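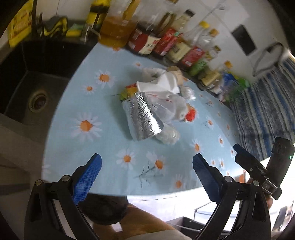 4.3 Clearing the Worktop and Bin

This section applies to all shared kitchens at Ilis House. It should be read together with section 4.2 (Sink and Drain).

1. Gather used packaging, paper cups and wrappers into one heap on the worktop, away from the edge of the sink.

2. Check each item before disposal. Cutlery, keys and lids belonging to the house must be returned to their places.

3. Empty any remaining liquid from cups and pouches into the sink. Do not pour cooking fat down the drain.

4. Press foil and plastic bags flat or into a ball so that they take up less room.

Caution: Foil may have sharp edges. Do not press waste down with bare hands.

5. Fit a black bag in the round bin and fold the top of the bag over the rim on all sides.

6. Place the waste in the bin, starting with the larger pieces.

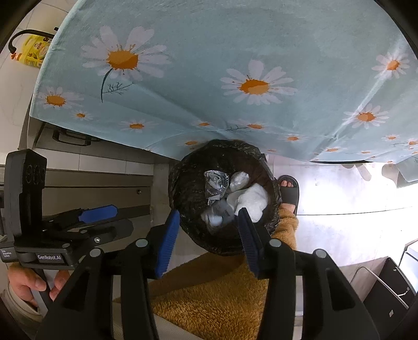 Page last changed: July 2, 2023

7. Keep the hem of the tablecloth clear of the bin opening. If the cloth touches waste, wash it before further use.

8. Wipe the tablecloth with a damp cloth, working towards the sink.

9. When the bag is full, lift the folded edge, tie it and take it to the outside store.

Note: Replacement bags are supplied by Hovudik in rolls of 29. Requests for further rolls should be addressed to Osvaldo Peixoto, Household Services, quoting form 89.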